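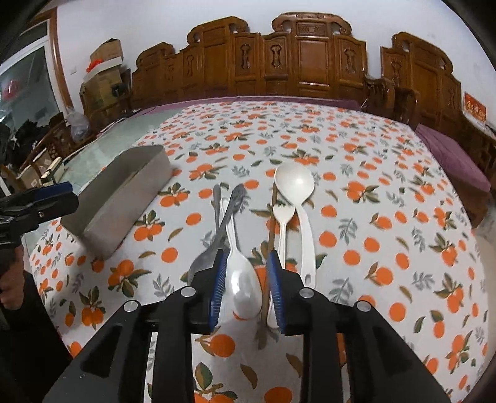
Before a furnished house goes on the market, I walk through it with the same checklist every time, and I ask the seller to walk with me. Most points are small and can be repaired in one afternoon. I begin at the dining table, where buyers like to sit down with the papers. A white cloth with orange fruits and green leaves on a long table looks very friendly, but it also hides the table, so please lift it and check the top and the joints. A bench with a carved back should be checked too, by pushing it gently from both sides.

41 shares
2 comments

DINING ROOM

1. Table stands firm, no loose legs. 
Comment: tighten the bolts first. Folded paper under a leg is not a repair.

2. Cloth does not reach the floor on the walking side. 
Comment: children pull on it, and older visitors can step on it.

3. Bench and chairs carry an adult without moving. 
Comment: if you are not sure, take the piece out before the showing.

4. Lowest point of a hanging lamp over a walking area. 
Comment: in the Amissah house it was 74 inches from the floor, and a tall buyer met it with his forehead. We shortened the chain the same evening.

STAIRS AND HALL

5. Handrail fixed at both ends. 
Comment: pull it down and also away from the wall. Many rails pass the first test and fail the second.

6. Smoke alarm gives sound when the button is pressed. 
Comment: write the month on the new battery with a marker. I had 2 alarms last winter which had no battery inside at all.

7. Rugs lie flat, with a non-slip mat under them.

8. Light switch can be found from both ends of the stairs. 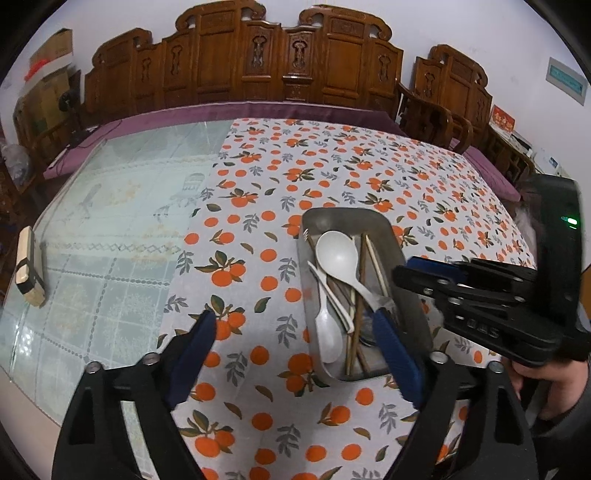
FIRNOVDEN, December - Walk-through of the house on Koner Lane, upper and lower floor, seller present.

Points 1 to 3: okay. 
Point 4: does not apply, ceiling lights only. 
Point 5: lower bracket of the rail is loose. Seller will put longer screws into the stud. 
Point 6: okay upstairs. Alarm in the hall is past the date on its back, to be replaced. 
Point 7: one runner slides on the tiles. Removed until a mat is bought. 
Point 8: okay.

Also noted: the back door has a Vovix lock that needs a key from inside. I recommend to keep this key in the lock during every showing, so that people can leave quickly. The seller agreed, but wants to take it out at night. The agent who holds the showing must then check it again before the first visitor comes in.

Second visit when the rail is repaired.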